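Is a "smart" water filter subscription worth it, or am I paying for a sticker?
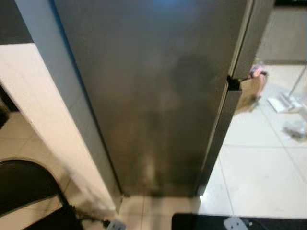

The fridge the filter goes with, dark gray stainless.

Lotte Cuypers
We bought our fridge from Van den Broek in August and they signed us up for filter deliveries from Zindirik. A new cartridge shows up every six months whether I want it or not, and the bill comes to almost $100 a year. The leaflet says it removes "up to" everything you could think of. Up to is doing a lot of work there. Our tap water tastes fine to me. My husband claims he can tell the difference, but he failed when I poured him two glasses. Has anyone dropped the subscription and regretted it? And are the off-brand cartridges safe?

Recep Yüksel
Two separate things here. Whether you need a filter depends on your water, so get your utility's yearly water report first. It's free and it lists what they test for. If your house has old pipes, pay for a test at your own tap, as the utility report won't show what your plumbing adds.

Then look for a certification on the cartridge for the particular thing you want removed. Lots of them are only certified for taste and chlorine smell. That's fine if taste is your problem, but you just said it isn't. I'd be wary of any off-brand that says "tested to" a standard and never names the lab.

I canceled mine. It took 8 emails. Don't leave an old cartridge sitting in there for years, though. Check the manual, some fridges need a bypass plug and some run without one.

Deturow
Never had a problem with mine, just keep it. You paid 2000 or whatever for a fridge and you're worried about a filter??

Lotte Cuypers
I didn't say what I paid, and I don't see how spending more on one thing means I should spend more on the next. Recep, thank you. I found the report for Mivport and nothing in it is over the limit. The house is fairly new but I'll do the tap test anyway. The manual says it needs the plug, so I've ordered one and sent Zindirik my first email.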